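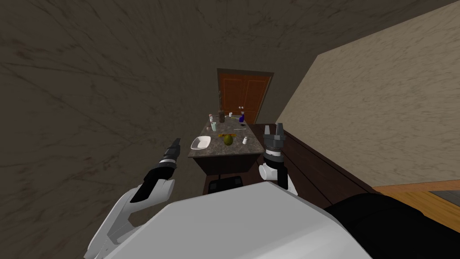 # The Build That Took Longer Than Lunch

When Catarina Pacheco joined Tellard as a build engineer, she was given a laptop, a desk near the window and a text file with the title "while you wait". It was a list of things the other programmers did during a full compile. Somebody had learned to juggle. Somebody else had read most of a long Russian novel, and had written the page number beside it.

A clean build of Wonance, the company's route planning engine, took 146 minutes at that time. The engine is written in C++, and parts of it are older than two of the people who maintain it. It has 772 source files, and almost every one of them included, by one path or another, the same header. The header was called common.h. I think every reader who has worked in such a place has met its cousin.

"You changed one comment in it, and your morning was gone," Pacheco told me. "So people stopped to change it. They put the new things next to it, in worse places."

This was the part of her story that interested me most. We talk about slow builds as a loss of hours, and the hours are real, but the code also takes the shape of the waiting. Functions at Tellard had become very long, because to split them you needed a new declaration, and a declaration had to live in a header. Roel Peeters, who wrote much of the routing core, showed me one function with 35 parameters. He was a little ashamed of it. Each parameter had been added by a sensible person who wanted to go home on time.

The first repair was dull. Pacheco asked the compiler to report where it spent its time, and she printed the result on paper and taped it up beside the coffee machine. Most of the time went to reading the same templates again and again. She replaced includes with forward declarations where a pointer or a reference was enough. She moved the private members of the biggest classes behind a single pointer, an old trick which costs one allocation and some elegance. Peeters was against it. He worried about the cache, and he measured for several days before he agreed that, in his program, the difference was too small to see.

Then came the link step, which had its own bad habits. Nkechi Ibrahim found that the debug symbols were copied three times between directories by a script called sandero, named after a colleague's car. The colleague had left and the car too, I suppose, but the script was run at each build. She deleted it in September. One tester complained, because he had used the pause for his tea.

They did not rewrite anything in another language, although this was discussed at length – twice with diagrams. They also tried precompiled headers and gave them up. The gain was good on a clean build, but a small change would often invalidate everything, and a small change is what a programmer makes all day.

Today the clean build needs 15 minutes on the same machines. The incremental one is short enough that I could not finish my question before it was done. Common.h still exists. It holds a few integer types and a warning, written in capital letters by Peeters, which I was asked not to print.

The function with the many parameters is still there also. Ibrahim has begun to take it apart, one small piece for each pull request, and she expects to be busy with it until the winter. The text file "while you wait" was moved to the archive, but first Pacheco added her own line at the bottom. She had learned to knit socks, and had completed one.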